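The ferry to Lurnon left at 4, and Geum-ok Kwon was on it with one bag and her aunt's letters. She had read them all on the train. Most were about money. The aunt had lent a man named Štěpánek 1000 crowns to fix his roof, and he had never written back.

Geum-ok kept the letters in order by year, the way her aunt had left them.

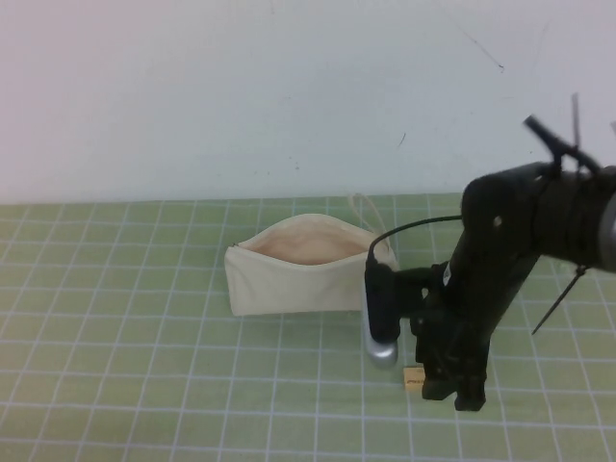
Why go all that way over an old debt? Her aunt had asked her to, and she had said she would.

It was raining when the boat came in. The house stood at the top of the hill, past the Madari bakery, and the roof was new slate. A man of 70 opened the door. He looked at the letters for a long time and then let her into the kitchen, where he put water on to boil.

"I wrote to her," he said. "I wrote 14 times."

He took a stack of envelopes from a drawer. All of them were stamped and sealed. Geum-ok asked why he hadn't mailed them.

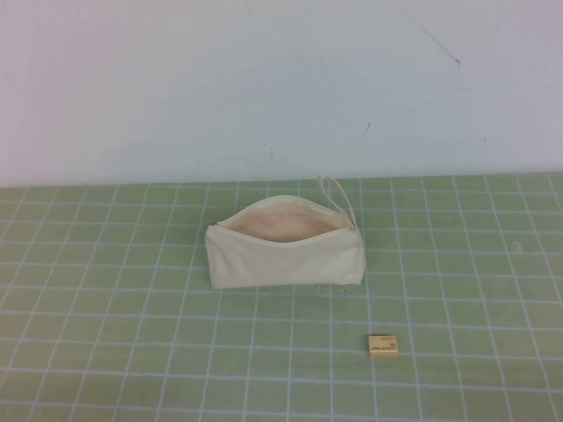
Štěpánek said that he could never get the last line right, and that after a few years it seemed rude to send only the money.

She drank her tea. Then she opened the first envelope and began to read.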